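Flirnum: clothes left on beds

A set of photographs of garments in the state their owners leave them, with folding notes.
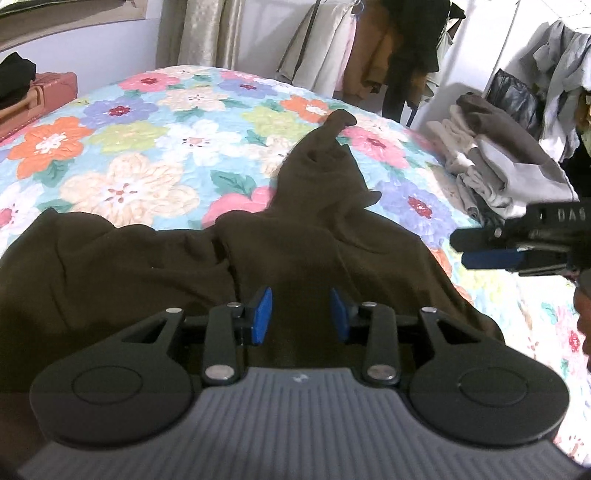
What is in it

Jumpers, hoodies, shirts and one dressing gown, each on a made bed. The set has 200 pictures from 16 bedrooms. Hoodies are over-represented, as they are in life. A typical entry is a dark olive-brown hoodie, crumpled, with the hood standing up in a twisted peak, on a quilt with large flowers on a pale blue ground.

Socks were left out after a long discussion between Rocío Magaña and Jeferson Portela, which Rocío won.

Labels

Each garment gets one word for its type, one for its colour and one for its state. The states are:

flat
bunched
inside out
heap

"Bunched" means you can still find the hood or collar without touching anything. "Heap" means you can't. Sum-yee Lam labelled the first 62 before we had written this down, and her heaps are stricter than everybody else's. We have left them alone. Filter on the labeller column if it bothers you.

Colours are whatever the labeller called them. There are several greens that two of us would call brown, and the olive-brown entries were reached by negotiation.

Bedding

The bedding column says plain, striped, floral or other. Floral quilts are harder than they sound: a sleeve lying across a big printed flower has confused at least one labeller, who shall remain Eliseo.

Folding notes

The text file called folding holds 3 methods for hooded tops. All of them start by laying the hood flat and smoothing the body towards the hem. The Aguirre method then brings the sleeves across the back and rolls from the bottom. It makes a very neat parcel that comes undone in the drawer.

Known problems

Ironing boards were meant to be a second surface. There are none.
The dressing gown is labelled "coat" in the older release.
Pillowcases sometimes appear under "shirt". Corrections welcome.

Changes

07/11/2019: merged the Pokville bedrooms, fixed spelling of "corduroy".

Questions about labels go to Ibsa Admasu. Questions about socks go to Rocío.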